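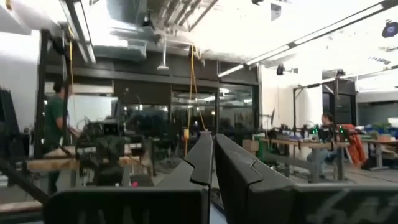
*The main room at Beddoe, looking towards the glass.*

Bench users' questions, answered by Anoma Gazi and Fredy Cuervo. Last tidied up November 2018, which is more than can be said for the shelf by the kettle.

## The room

### Where do I plug things in?

The yellow extension cords hang from the ceiling. Reach up, pull gently, plug in. When you've finished, let the cord dangle where you found it. Please don't knot it out of the way. Lakmal Patwary is tall and has met every knot personally.

### Can I run my own extension lead across the floor?

No. We had one for a fortnight and it had three victims, two of whom had put it there.

### Can people see in through the glass?

Yes, and you can see out, into the room next door. It works both ways, as does waving. The panels may not be used for sticky notes, diagrams, or the gig poster that went up last spring and took half a tin of cleaner to come off.

### Then where do I write things?

On the whiteboard. Anything without initials and a date gets wiped at closing time. Anything with initials and a date gets wiped the day after, but with more respect. Use the whiteboard pens. The fat black one in the mug is permanent, and we know because of Ashraful.

### How many people does the room hold?

The limit is 33, set by the insurers at Trarngate. On an ordinary evening you'll be lucky to find anyone to hold the other end of something.

## The benches

### What is the mat for?

For working on. The blue-gray mat covers most of the tabletop, and your bits and pieces go on it. The strip of wood round the edge is for looking at. If you need to glue, cut or spill, ask for one of the old mats, which have nothing left to lose. A replacement is £40 and comes out of your deposit.

### Why can't I leave things in a heap?

You can, but you'll be the one looking for a screw in it. We ask for one loose row along the far side of the mat, small things in the tray. The row doesn't need to be straight. Aino Honkanen once brought a ruler and was asked to take it home again.

### What goes in the tray?

Anything that would roll, bounce or otherwise leave you. The trays have low walls, so they'll hold a handful and no more. Lunch doesn't go in the tray.

### How should I leave cables?

Short ones get coiled and laid flat on the mat. Over, under, over, under, and stop before it gets tight. If you wind it round your elbow we'll undo it after you've gone and talk about you.

### Do small boxes have to go back to the shelf?

Only once you've finished with what was in them. Until then keep the box on the table, lying flat, so it can't be knocked off. Empty boxes go in the Flitow crate by the door, squashed.
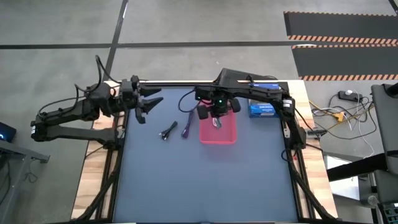

## Bookings, money and lost things

### How much is a bench?

£50 a month, or £265 for six months paid up front. You'll notice the saving is modest. So are we.

### Can I keep the same bench?

If you book before the 20th of the month, usually. December bookings go fast because everyone is making presents, a fact they remember all at once.

### I left something behind. Do you have it?

Probably. Lost things go in the drawer marked Toltudley, named after a supplier we no longer use. Try there before writing to us. Bring a description better than "it's a black cable", as the drawer holds a great many of those.

### Who do I complain to?

Fredy, in the mornings. Anoma takes them in the afternoons but will ask whether you coiled your cable first.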